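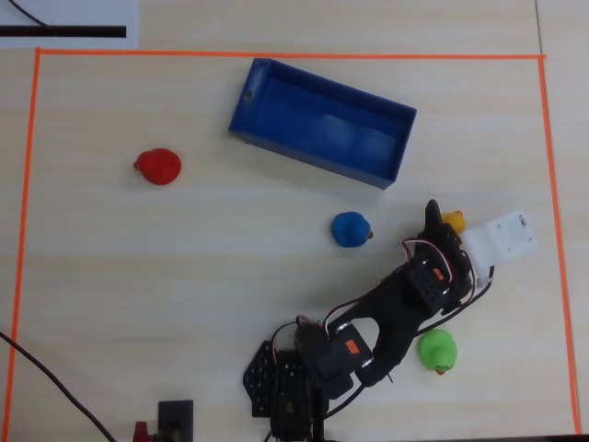

Home | Galleries | Toys | Contact

Sep 23, 2024
By Leonie Schwaiger

Rubber ducks, tabletop edition. Bath not included, and neither is any sense of urgency about getting into the blue tray.
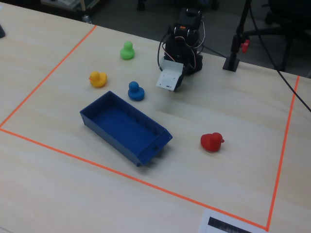

Green at the back, red keeping to itself.

Remo Egger favors the yellow one. Ingeborg Aebischer finds this predictable.
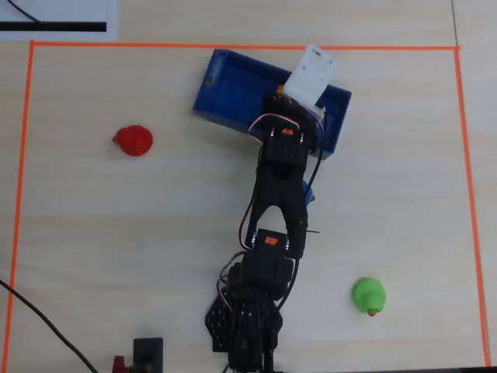

How do you clean a rubber duck?
Warm water, a little dish soap, then let it dry on a towel.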